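**Thread: oiling bamboo – mineral oil, tung, or just leave it alone?**

**garside_p** – 26/04/2023

Okay, settle something for me. My sister-in-law gave us a big bamboo board when we moved in and I've been rubbing food grade mineral oil into it every month like the little card said. My husband thinks this is a waste of time because bamboo is a grass and "doesn't drink oil like maple does." He's very sure of himself for a man who puts the bread knife in the dishwasher.

So do you oil yours or not? And if you do, what with?

---

**hundmont_aino**

Oil it! Your husband is half right, it soaks up way less than maple, but the end grain and any cut edges still dry out and that's where mine cracked. I lost a really nice one that way, it split right along a glue seam over one winter with the heat on. Now I do a thin coat, leave it overnight, and wipe off whatever is still sitting there in the morning.

---

**kostiuk77**

Going to disagree. I've had the same board for 9 years and never put a drop on it. I wash it by hand, stand it up on its side to dry, and that's the whole routine. I think most people who oil bamboo just end up with a sticky board that picks up onion smell. The cracked ones I've seen were all left lying flat in a puddle.

---

**hundmont_aino**

@kostiuk77 okay but where do you live? Nine years in a humid place is not the same as nine years next to a wood stove.

---

**kostiuk77**

Fair enough, I'm on the coast. Nothing dries out here, including me.

---

**Ehsan K.**

I'm in the middle on this one. I oil a new board 3 times in the first couple of weeks and then maybe twice a year. For me the thing that matters more is wax. I melt a little beeswax into the mineral oil (low heat, please don't wander off) and it sits on the surface and makes water bead up. Plain oil on bamboo is gone after a few washes.

Stay away from olive oil or anything else from the pantry. I did that as a student and the smell, wow. I sanded that board for an entire afternoon and it still stank.

---

**garside_p**

Beeswax! I never thought of that. Do you buy the premixed stuff? I was looking at a tin of the Vornier board cream but the shipping costs nearly as much as the tin.

---

**Ehsan K.**

I make it myself, 1 part wax to 4 parts oil. One batch lasts me until I'm sick of looking at the jar. Store bought is fine too, it's pretty much the same thing in a nicer tin.

---

**miyuki_n**

Can I ask about tung oil? I used pure tung on a tray because I wanted something tougher, and it came out lovely but took forever to cure. I did it in June and it was still a bit tacky 2 weeks later. Also I'm never totally sure if what I bought was the real thing or a "tung oil finish," which can have solvents and varnish in it.

---

**hundmont_aino**

Check the label, it should list tung oil and nothing else. And if you have tree nut allergies in the house I'd ask somebody who knows before putting it on anything that touches food.

---

**kostiuk77**

See, this is my point. By the time you've cured it and waxed it and read all the labels I've made dinner.

---

**Agnes L.**

Ha! I'm with the oil people, sorry kostiuk. One thing to add, sand lightly first if the surface feels fuzzy. 220 grit, go with the strips, wipe it down with a barely damp cloth, and let it dry before you put anything on. If you skip that you're just oiling the fuzz.

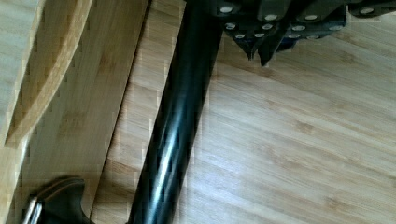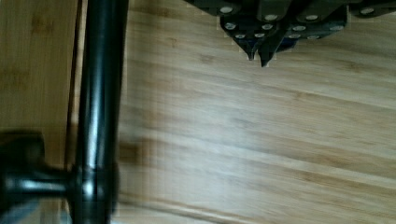
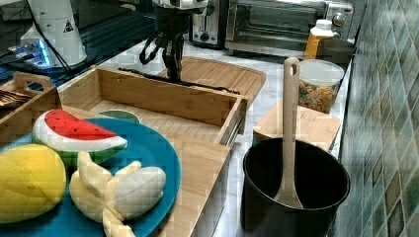 *First one is the knife block up close, last one has the bamboo tray on the marble.*

---

**garside_p**

Thanks Agnes! I do love that pale honey color. Does the wax darken it at all? Mine went a shade deeper with just the oil, and I'd like to stop there if I can.

---

**Ehsan K.**

A tiny bit, mostly on the first coat. Try it on the underside first and see if you can live with it.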